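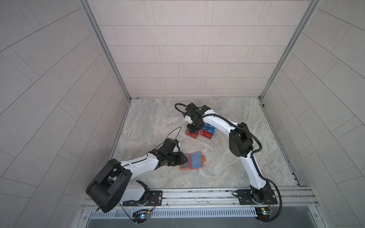
The two-arm cell at Vumdale, with the card case and the boxes used in the handling trials.

I have now read the Vumdale incident report twice, and I still can't find the part where somebody explains why the arm kept moving.

The outline is simple enough. In October, during a long handling run, the right arm closed on a plastic case, lost its grip, and went on with its program as if it were still holding something. It carried nothing to the drop point, opened, came back, and pressed down on a case that had landed on its side. The case cracked. The gripper pushed until the wrist motor overheated and the controller shut down both arms. Nobody was hurt. The report calls this "a successful protective stop."

I don't think a motor cooking itself counts as protection. A fuse that blows after the toaster catches fire has done something, I suppose, but I wouldn't put it in the brochure.

Vumdale bought the cell from Varnmont, and the software layer that tells the arms what to do came from a smaller outfit, Alemneh. Each has a paragraph in the report. Varnmont says the arms followed the commands they were given. Alemneh says the commands were correct for the state the arms reported. Put those side by side and you have a failure with no owner, and the report seems quite comfortable leaving it there.

The number everyone quotes is 600. That's how many pick cycles were logged before the stop, and it appears on the first page, in bold. Further back, in a table I suspect few people reached, you learn that 31 of them ended with an empty gripper. The software marked all 31 as complete. It had checked that the fingers closed and that the arm arrived. It never checked whether anything came along for the ride.

Wubit Feyisa, who ran the cell that month, had raised this. Her note is in the appendix. She wrote that the finger position at close was different on the empty picks and that a simple threshold would catch most of them. The reply she got was that a threshold would cause false stops and hurt the throughput figures. So the throughput figures were saved, and they were wrong.

I've heard the defense of all this, mostly from Huia Baxter, whose talk on the subject at Flornholm was better than I wanted it to be. Her argument is that small arms like these are weak, that they work inside walls, and that a cracked plastic case is a cheap lesson. Treat every slip as a safety event, she says, and people will stop reporting slips. She may be right about that last bit. I've worked in places where the form was so long that things just fell on the floor quietly.

But cheap is doing a lot of work there. Vumdale's own plan talks about moving the same software to a bigger cell with people loading parts by hand. The habit goes with it. A controller that can't tell a full gripper from an empty one doesn't learn to when you bolt it to a stronger arm -- it just pushes harder on whatever is underneath.

The fix on offer is a camera check after every tenth pick. Why the tenth? The report doesn't say. The new procedure was tested over 111 cycles, and the result is given as "satisfactory," with no count of empty picks at all, which after the last table is a strange thing to leave out.

What I'd ask for is dull. Log the finger position on every close. Stop when it's wrong, and accept the false stops until somebody has tuned them out. Set a force limit on the downward move, well below the point where a motor gets hot. And have one company sign for the behavior of the whole cell, arms and software together, before it goes near anybody's hands.

Feyisa's note, by the way, is still listed in the appendix as "closed, no action."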